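Tips I brought home from the Grovico open day

Went to the Grovico open day in June, mostly for the robots, came home with a page of houshold notes. Typing them up fast before I lose the paper.

Cream seats. Damp cloth, one drop of dish soap, wipe along the seams and not across. Dry right away. Kastriot Ristić ran the demo and says test under the cushion first. Yes, do that.

Seams. Soft toothbrush, no water. Crumbs come right out. 5 minutes a chair if you don't chat.

Fuzzy cushions. Rubber glove, short strokes, all one way. Never the lint roller, it leaves glue.

Striped carpet. Pick up paper scraps by hand before you vacuum. Then two passes, one with the stripes, one against.

Sleeves. Velimir Dumitrescu's tip from the question time: loose fabric near any moving joint gets a cuff or a clip. Same goes for your own sleeves at the drill press. I've been lazy about that for years.

Slow down near furniture. They kept saying it about the robots, works for me and the vaccuum too.

Tea was good. More on the drill press next time.

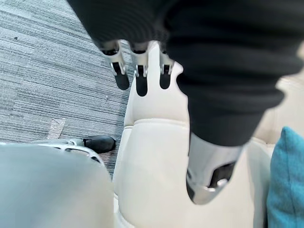
Robot fingers by the cream chair, Grovico open day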